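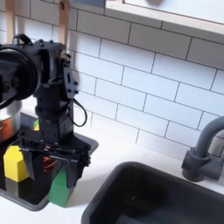

Zoi Margaritis builds at the kitchen counter. Shared shop in Stevmont closes at 7, she works till 6, so.

"Blocks are the easy part," she says, coffee going cold. The arm she calls Budia. Two years in, 219 dollars over on motors alone. First gripper was junk, "fingers wouldnt stay parallel." Second one she's happy with. Mostly.

Cable gave her the most trouble. "It snagged every time the wrist turned. Every time!" She rerouted it on a Tuesday, late.

Next up, spoons. "Ask me in Ocotber."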